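Evaluation of the Brisier Lane Kit for Small Ground Robots
Project report, Xiomara Dunleavy
Submitted July 22, 2020

1. Background

The Brisier is a bolt-on navigation kit made by Þorgeirsson. It has a wide-angle camera, a small computer and a mounting plate, and it is sold to people who want a wheeled base to follow a lane without GPS. My department at Nerholm bought one in June for 1174 euros. My task was to find out if it was worth buying a second. Outdoor work was done at Ferkivgate, in a lane between old buildings.

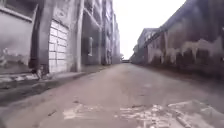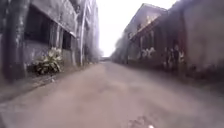
2. Setting up

The kit was fitted to our own four-wheeled base. The plate has slots, not holes, so it went on without drilling. The supplied power lead was too short and I made a longer one. Installing the software took most of an afternoon because the printed guide covers an older version. The online guide is correct but it is not linked from the box or the receipt.

Calibration uses a printed board held at different distances. I had to do it twice. The first time I printed the board at the wrong scale and the program did not warn me.

3. Method

I drove the base by hand first to record the route, then let the kit steer on its own at walking pace. There were 11 runs. I walked behind with the stop button. The kit saved 2521 images in total, and I checked 705 of them by hand against the lane edge it had drawn. The others were not checked.

4. Results

Nine of the runs finished without the stop button. In the other two the base drifted left and I stopped it. Both times the drawn edge had jumped from the foot of the wall to a change in colour on the ground. The kit gave a confidence score during these errors and the score stayed high, so it can't be used as a warning.

In the checked images the edge was good close to the base and poor further off. Lowering the look-ahead setting helped. The default value is too long for narrow places and I would change it before the first run.

Battery use was lower than I expected. The camera cover scratches easily and spare covers are only sold in packs.

5. Support

I wrote to Þorgeirsson twice. The reply about calibration came the next day. The one about the confidence score has not been answered.

6. Recommendation

I would buy a second kit for teaching, with someone always on the stop button. I would not use it unattended. Before ordering, we should ask if the new software fixes the score, and add a longer power lead to the order.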